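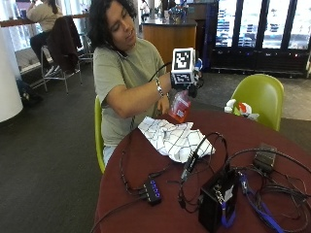 Source: Tudcombe Health Sciences Library. Used with permission.

Chapter 4
Thyroid Nodules and the Work of the Pathologist

Learning objectives
After reading this chapter, students should be able to explain why most thyroid nodules are left in place, outline how a fine needle sample is taken and prepared, and describe the main groups used in reporting.

Introduction
A thyroid nodule is a lump within the thyroid gland, which sits low in the front of the neck. Nodules are common, especially in older adults and in women, and many are found by chance during a scan ordered for some other reason. Most are benign. The task for the clinic and the laboratory is to pick out the small share that need surgery and to spare everyone else an operation.

The patient may notice a swelling while shaving or putting on a necklace, or may notice nothing at all. Pain is unusual. A hoarse voice, trouble swallowing or a hard, fixed lump should be looked into promptly. Blood is taken to measure thyroid stimulating hormone, and an ultrasound shows the size of the nodule, its edges and whether it is solid or filled with fluid.

Fine needle aspiration
If the ultrasound findings call for it, cells are drawn out with a thin needle. The material is spread on glass slides. Some slides are air-dried and others are fixed in alcohol straight away – a delay at this step spoils the detail of the nucleus. Any fluid left over is spun down and may be made into a cell block.

The Fallwood series
Several tables in this chapter draw on the Fallwood series, a teaching collection of 432 aspirates from a regional hospital. Of these, 390 held enough cells to report. The remainder were classed as non-diagnostic, and the usual advice in such cases was to repeat the test. Slides were labelled and tracked in Tovorine, the laboratory's record system, and the stain used was the Sánchez method set out in Appendix 2.

Terms used in this chapter
Colloid: the protein-rich material stored in the follicles of the gland.
Follicular cell: the cell type that lines the follicles and makes thyroid hormone.
Goitre: any enlargement of the thyroid, with or without nodules.

4.1 Normal structure of the gland
The thyroid has two lobes joined by a narrow bridge of tissue, the isthmus. Each lobe is made up of follicles of varying size – round spaces lined by a single layer of cells and filled with colloid.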